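4.2 The in-between pile

I went into the diary study thinking the interesting stuff would be in the washing. I had a whole coding scheme ready for it (temperature, load size, who pushed the button), and then the first batch of diaries from Erkham came in and hardly a page of it was about washing. People wrote about clothes that were neither clean nor dirty. The sweater you wore for an hour. The shirt you took off before cooking and fully mean to put back on. Across 2156 diary entries this was the thing households came back to most, and I had no code for it at all! I ended up calling it the in-between pile, after a phrase in one of the Zernum diaries, and I've kept the name even though plenty of these piles aren't piles.

Where the clothes end up varies a lot. Chairs are the classic, and earlier drafts of this paper had a section title with "chair" in it. But beds do far more of the work than I'd guessed. A bed is flat, it's free all day, and it has a built-in deadline, so whatever is on it has to be dealt with by night. Several diaries describe the same sweatshirt moving from bed to chair at bedtime and from chair to bed in the morning, for most of a week, without being worn once.
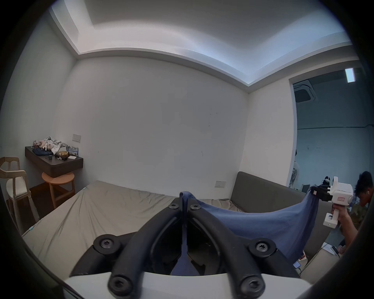
One Erkham diary pushed back hard on this in the closing remarks page: the bed isn't storage, it's where I decide, and if you write it up as mess you've missed the point of it. I took that seriously. It changed how I coded the rest of the material, and I went back through the entries I'd already done and split "left on bed" into two codes, one for parking and one for deciding. They're easy to tell apart once you know to look. Parking entries are short and have no opinion in them. Deciding entries ramble, they mention smell and weather and who might be coming over, and they quite often end with the garment going back where it started.

Color turned out to matter too, though less neatly. Households told me they'd re-wear dark things longest, white things hardly ever, and blue things "it depends," which I found funny the first few times and then a real nuisance to code. Fabric is a better guide. Knits get more second chances than wovens in both towns, and the reason people give is nearly always that knits don't look slept in. I'm not convinced that's true of my own knits, but I'm reporting what they wrote.

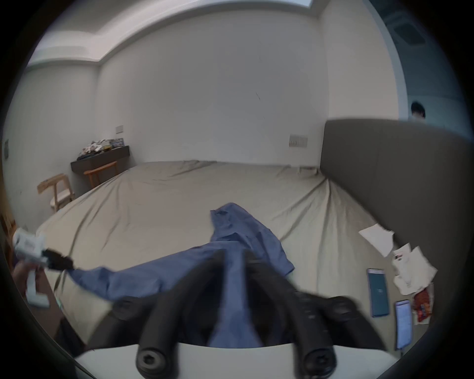
Lorna Tessaly

4.3 Sniffing, shaking, holding up

So how do people decide? I'd expected smell to win easily, and it does lead, but there's a second test that the textile-care surveys I grew up on never ask about. People pick the thing up and look at it in the air. They hold it by the sleeves or the shoulders, give it a shake, and let it hang. My best guess is that the hanging shows stretch and creases that you can't see in a heap. A few diaries say as much in plain words ("if it hangs like a sack it's laundry"). Others just record the shake and move on to breakfast.
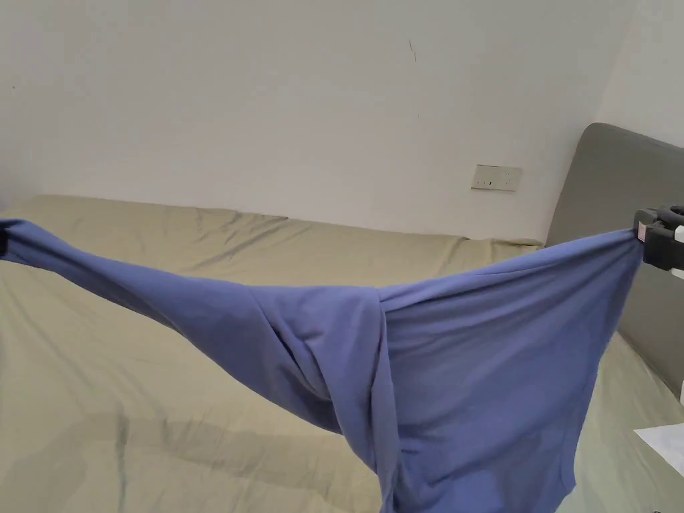
Figure 8. Long-sleeved blue garment held up over a bed.

I'd like to be careful about how far to take this. The diaries were written by hand in Zernum and typed into the Stavex form in Erkham, and the typed ones are choppier. If you're typing with your thumbs at 7 a.m. you may well skip the shake. I left the two sets separate in the tables for that reason, and I'd ask anybody reusing the data to do the same.
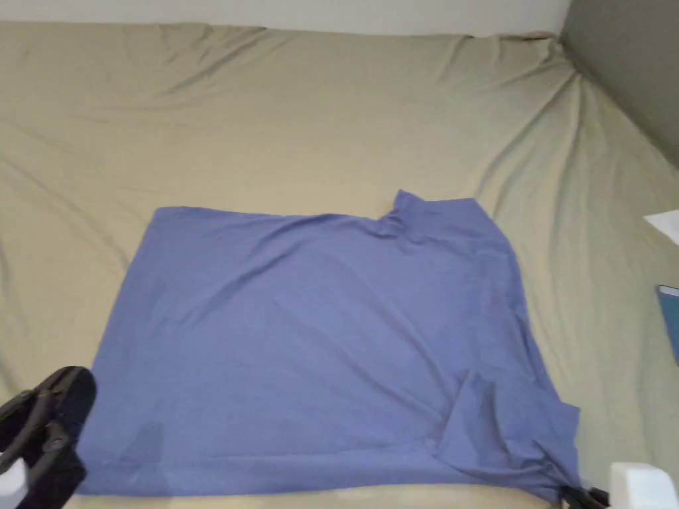 Laying flat is the third test, and it's the one I came to like best. It belongs mostly to people who learned clothes from someone older, going by what they wrote in the background form, and it's slow. You spread the garment out and look for spots and for pulling at the seams. The sleeve join is where the eye goes first, and with a short-sleeved knit on a beige sheet you can see why: the cloth bunches up into tight puckers right where the sleeve meets the body, darker blue in the creases, while the rest of it lies there broad and plain. One diary calls that spot "the honest part of a shirt." The flat test also had the highest rate of garments going back in the drawer, which surprised me, and I return to it in the section on the Greenberg interviews.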